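Unel Opens Its Teaching Kitchen in Zestmont, Where Robots Learn to Pour by Being Shown

ZESTMONT, 7 September 2019 — Unel, maker of the Ellis teaching system for robot arms, is very happy to announce the opening of its Teaching Kitchen at the Hallness building in Zestmont.

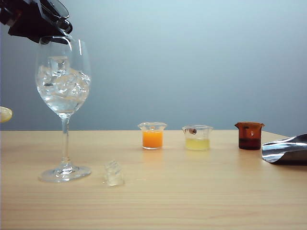 Learning from a patient teacher

Anyone who has ever taught a child to pour their own drink knows that explaining only gets you so far. At some point you put your hand over theirs and tip the pitcher together, and after a few tries (and a towel or two) they have the feel of it. The Teaching Kitchen was set up with very much that idea in mind. Its robots are not given long lists of instructions for every angle and every inch of travel. A person shows them the task, again and again, and the Ellis software learns from what it was shown.

There are 2 ways to give a lesson. In the first, the teacher takes hold of the arm and guides it by hand through the whole motion, with the joints set loose enough to follow along. In the second, the teacher sits at a control station a few steps away and moves a pair of handles, and the arm at the table copies each movement as it is made. Guiding by hand tends to suit newcomers, who often feel at home with it inside of an hour. Remote control takes more practice, but it keeps the teacher's own hands and sleeves well away from the glassware, and for delicate work most of our team has come to prefer it.

Why begin with drinks?

We were asked this a good deal while the kitchen was being planned, and we are always glad to answer. A mixed drink is a small job that holds a surprising number of hard ones. Clear liquid in a clear glass is difficult for a camera to make out, and ice makes it harder still, with all its edges and bright reflections. The stream has to land inside the rim of the glass, and a tall stemmed glass does not forgive a careless bump. Small spouted cups have to be picked up firmly enough to hold and gently enough to set down again in one piece. The ingredients differ in color, too, which lets a teacher show the arm which cup comes next and in what order.

Spills are welcome here. When a cube lands on the table or a pour runs a little wide, the teacher carries on and shows the arm how to recover, and that lesson is kept with the others. We have found over the years that a collection made up only of perfect pours leaves a robot rather helpless on the day something goes wrong — and in any kitchen we have ever stood in, something does.

What the opening includes

The kitchen has 4 teaching tables, each with its own arm, fixed camera and control station. Every task on the opening list will be shown to the arms at least 100 times, by several different teachers, so that the robots do not pick up the habits of just one person. Our goal for the first season is a library of 500 finished lessons, covering pouring, scooping ice, and putting things back where they belong when the drink is done.

Teachers do not need a background in engineering, and we would especially love to hear from people who have worked behind a bar, in a cafe or in a busy home kitchen. They know things about tipping a glass that they may never have had to put into words, and with Ellis they won't have to. Training is provided on both methods, and sessions are kept short, as steady hands get tired sooner than people expect.

Visiting the kitchen

Small groups are welcome at the Hallness building by arrangement, and visitors may take a turn at guiding an arm if they would like to. Practice lessons are done with plain water and are not added to the library, so please don't be shy about it. A second round of tasks, with bowls, trays and folded cloths, is planned for February, and schools and local businesses with suggestions for it are warmly invited to send them in.

About Unel

Unel develops tools that let people teach robots everyday tasks by hand or by remote control. The company is based in Zestmont. Requests for visits, interviews and teaching sessions may be addressed to the Unel press desk at the Hallness building.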